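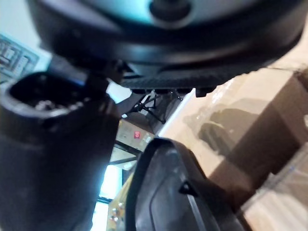
What should I do the night before a very early start at work?

Pack your food, lay out your clothes down to the socks, and put everything you're carrying with you in one spot by the door, before you sit down for the evening.

I've been working the campus visit days at Urnden for a good while now, and every February they come around again and I find myself setting an alarm for an hour I'd rather not see. I'm a terrible morning person (ask my sister, who shared a room with me), so over the years I've shifted nearly everything to the evening before. A few of you wrote to ask how I manage it, so I've put it all down, in no special order.

Breakfast first. I make overnight oats in a jar with a lid that really closes: half a cup of oats, the same of milk, a big spoonful of yogurt, and whatever fruit needs eating. Apples I leave until morning, or else grate them straight in with a squeeze of lemon. If you can't face food when you first get up, and I often can't, the jar goes in the bag with a spoon. Put the spoon in the night before too! I've eaten oats with the lid of a pen cap and I don't recommend it.

Sandwiches hold up fine overnight if you butter right to the edges and keep the tomato in its own little box. Cheese and pickle is my standby. Orathai Somboon, who runs the welcome desk with me, brings cold sesame noodles instead, and I've been meaning to copy her.

Iron in the evening, and hang the shirt somewhere other than the bathroom, where the steam from the shower will undo you. Polish your shoes while the iron cools. If you have a name badge, pin it on the jacket right then. I once drove 22 minutes back home for mine, and I was the person who was supposed to be handing badges out.

For the bag itself, I keep a short list taped inside the closet door:

keys and parking pass
phone charger
lunch and breakfast jar
water bottle, filled
spare tights
mints
a pen that works

The list used to be longer – it had an umbrella and a sewing kit on it – but those just live in the car now.

Set 2 alarms and leave one across the room. Mine is an old wind-up thing that sounds like a fire drill, and it lives on the dresser under the window, so I have to walk past the cold floorboards to get to it. Slippers go next to the dresser, not the bed, or I'd only climb back in.

Last of all, please be kind to yourself about bedtime. I used to go to bed at eight and lie there fretting about whether the visitors would find the parking lot. Now I keep to my usual hour, more or less, with a cup of something warm and a book I've already read, and leave the dishes to soak. They'll still be there when you get home, and by then you'll be glad to stand quietly at a sink for a while.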